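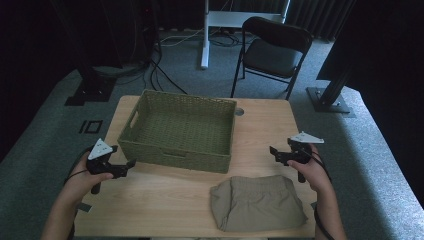 Fig. 1. Basket task, start position. Both grippers open, pants folded on the table.

Week 3 handout — Handheld gripper demos
Robot Learning Project, instructor Vilmos Kozma
Notes typed up 2025-01-13, fixes welcome

Where we are

Last week: mounting, charging, calibration. This week everybody collects. Next week we start throwing out bad episodes, so keep your logs readable or you will hate yourself.

Project target is 900 usable episodes across all groups. Have 143 so far, mostly from the Griltwood group (thanks). Folding and basket tasks only. Nothing with liquids until May.

The task

Folded pants into basket. One episode = one garment, from table to basket, hands back to start. Stay at the table, don't walk around with the grippers.

Start position, see Fig. 1:
- basket toward the upper left of the table, empty, angled a bit
- pants lower right, waistband edge away from you
- left gripper pointing right, right gripper pointing left, about level with each other
- jaws slightly open, nothing in them

Small changes between episodes are good. Turn the basket a little, slide the pants over a hand's width. Don't change both by a lot in the same episode. We want spread, but we also want to be able to tell what went wrong later.

Doing the episode

1. Say the episode number out loud, then hold still for two seconds.
2. Right gripper takes the near edge of the pants. Left comes across for the far edge.
3. Close both. Wait a beat. Lift together.
4. Move over the basket, lower until the fabric touches the bottom, open.
5. Back to start position, hold two seconds, stop recording.

Slow is fine, jerky isn't. If the fold falls open on the way, finish anyway and mark it F in the log. Do NOT fix it with your fingers. A hand reaching past the jaws ruins the episode for training and it has to be cut.

Common mistake from the test runs: people grab the basket by its handle slot and drag it to the pants. Faster, sure. Different task. Leave the basket where it is.

Markers

The white triangle plates with the dots are how we get gripper pose. Keep them where the head camera can see them. Look down at your hands more than feels natural, and keep your chin down when you reach left. If you tilt one gripper all the way over the dots go out of view and tracking jumps. Short losses get interpolated, anything past 30 frames and we drop the episode.

Don't wipe the plates with your sleeve. Don't put tape on them. One of the Vudby group's plates got bent and it took an afternoon to recalibrate.

Cables

Run the right cable down the outside of your forearm. Left cable goes out to the left, off the table. Check both for slack before the first episode — reach to the far side of the basket with each hand and see if anything pulls. Cable lying over the garment = stop and restart. Watch your feet too, there is cable on the floor behind the table.

Log sheet

One line per episode: number, initials, basket moved y/n, garment, result (G good, F fold opened, D dropped, X bad recording). Write it right away, not at the end of the session. Two groups tried to do it from memory and the numbers dont match the files.

File names come from the recorder, don't rename them. Copy to the Vass drive before you leave. Check the copy opened. Then delete the local one.

What we do with it

Short version, long version in lecture 5. Each episode becomes a sequence of camera frames plus two gripper poses plus two jaw widths. The policy sees the last few frames and predicts the next chunk of motion. It copies what you did, including the bad habits. If you always pause over the basket, it will pause over the basket. If half the class grabs the waistband and half grabs the legs, it may go for the middle and get nothing, so stick to the grasp in step 2 for now.

Last year's set had 1,308 episodes recorded and a lot of them were unusable, mainly lost markers and missing log lines. Fewer and cleaner this time.

For next time

- record your group's share, bring the log on paper
- watch five of your own episodes at half speed and write down waht you'd cut
- read the Faltel setup notes, sections 1 and 2
- think about: what should count as success if a pant leg hangs over the rim? We'll vote

Related items
Week 1 handout — Safety and lab rules
Week 2 handout — Mounting, charging, calibration
Faltel setup notes
Log sheet, printable
Vass drive: how to get access
Lecture 5 slides (draft)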